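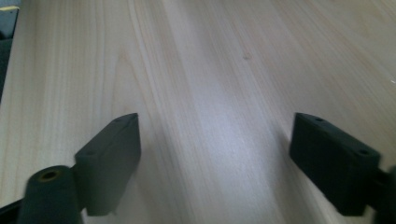 Reading a Tabletop

Pale wood is sold on its color and judged, a year later, on its finish. The showroom lamp is usually overhead and soft. The dining room has a window at one end, and the light comes in low across the board. Most complaints about a light-colored table begin there.

Colette Langlois refinishes tables in a workshop in Didmont. Her first inspection takes place with the overhead lights off and a single lamp set at the height of the surface, at the far end. She sits down so that her eye is a hand's width above the wood and looks toward the lamp. Then she moves the lamp to the side and looks again.

Glare and what it hides

The band of reflected light is the useful part. On a film finish with an even sheen, the band has soft, regular borders and slides across the wood without breaking as the head moves. Where the coat is thin, the border frays. Where the top has been rubbed by plates and forearms, the band tightens and brightens, and the worn patch shows up as a gloss spot on a satin field.

Inside the band very little of the wood can be read. Grain goes faint, color shifts toward the cool side, and an owner may take the result for bleaching or a water mark. The test is to move. A reflection travels with the viewer and a stain stays put. Langlois estimates that nearly a third of the marks she is called to look at disappear when the customer walks to the other side of the table.

Grain

The long curving lines on a pale top come from the growth rings, and their shape depends on how the board was cut. A board sawn flat across the rings shows nested arches, called cathedrals, with straighter lines running up either side. A board sawn at right angles to the rings shows close parallel lines and no arches.

For a repairer the arch matters in two ways. Flat-sawn boards move more across their width with the seasons, so a wide top needs fixings that let it slide. The arch is also hard to counterfeit. A filled scratch in straight grain can be disguised with two strokes of a graining pen. The same scratch across the peak of a cathedral will show unless the drawn line bends where the real ones bend.

Low contrast does not make the work easier. On a cream or beige board the lines are only slightly darker than the field, and any pigment a shade too strong reads as dirt. Langlois mixes her touch-up color on a scrap of glass laid over the table itself, lets it dry, and compares it under both lamp positions before any of it reaches the wood.

Small marks

A uniform surface makes a small mark prominent. A pin knot the size of a lentil would pass unnoticed in a busy board and will be the first thing seen in a quiet one. Makers differ on what to do about it. Pendava, which supplies plain tops to the trade, sorts boards with pin knots into its second grade. The Bach workshop in Zistdale leaves them in and lists them on the delivery note, with the distance from the nearest corner.

A sound knot needs no treatment. It should be checked with a fingernail. If the edge catches, there is a gap between the knot and the surrounding wood, and crumbs and grease will collect in it. A drop of clear filler, leveled with a blade when hard, closes the gap. Sanding around a knot is a mistake. The knot is harder than the board, the paper removes the softer wood first, and the result is a small hill with a shallow ring around it that the low lamp will show from across the room.

Routine care

Wipe with a damp cloth, then a dry one, both along the grain. Avoid silicone polish, which interferes with any later coat. Do not use abrasive pads, including the white ones sold as gentle; they raise the gloss of a satin finish in patches. Felt goes under anything heavy that stays in one place, and the object should be shifted now and then so that the wood beneath it ages with the rest. Pale boards often darken or yellow with exposure, and the outline of a box or a lamp base can take months to even out.

Oil-finished tops want a thin fresh coat when water stops beading. Lacquered tops want nothing until the film breaks, and then a proper repair. To find out which one is on the table, put a drop of water on the underside edge of a leaf, where the finish is usually bare or thin, and another on top, and compare them after two minutes.

Langlois does her seasonal rounds in September, when the sun has dropped far enough to reach across a table and the heating has not yet come on. She brings the lamp anyway.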